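Teaching a robot to sort groceries, one lemon at a time

I spent a February afternoon at Zanton's workshop in Cleven, where Gunnel Sæther and her crew are teaching two robot arms to put produce away. I went in expecting lots of typing. Nope! Gunnel sits down at the controls and does the job herself through the arms, from reaching to letting go, while the computer records every move.

She says 300 recorded runs is where things start to get interesting, and she'd like 900 before summer. Each one takes her 14 seconds on a good try and a lot longer on a bad one (I watched a few of the bad ones, and she laughed harder than I did).

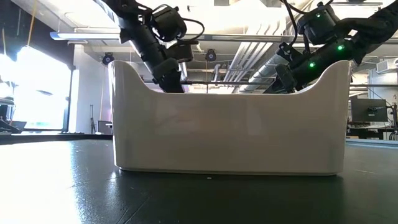
Both arms reaching down behind the lowered rim of an off-white bin.

The tricky part, she told me, is feel. Working by remote, you can't tell how hard you're squeezing, so you end up watching the fingertips like a hawk. Hjørdis Viklund, who joined the project from a bakery supply firm, picked it up faster than anyone. She moves slowly on purpose and never backs up to fix a grab, so the robot doesn't learn her second thoughts along with the good stuff.

I got a turn too. They gave me 20 minutes and a pepper, and my hands were sweating by the end! My runs were deleted, which seems fair.

Peppers are the fussy ones, by the way. They're wrinkly and light, and the stems stick out every which way, so there's no one right spot to grab. Lemons are much friendlier.

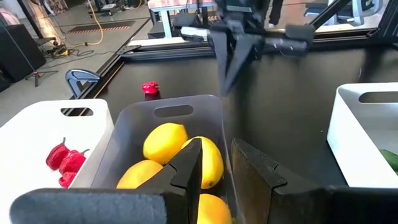 What's next

Zanton wants the arms to try a full sort without a person at the controls this spring, starting with just peppers and lemons. Gunnel has promised to call me when they do, and I've already told her I'm bringing an eggplant.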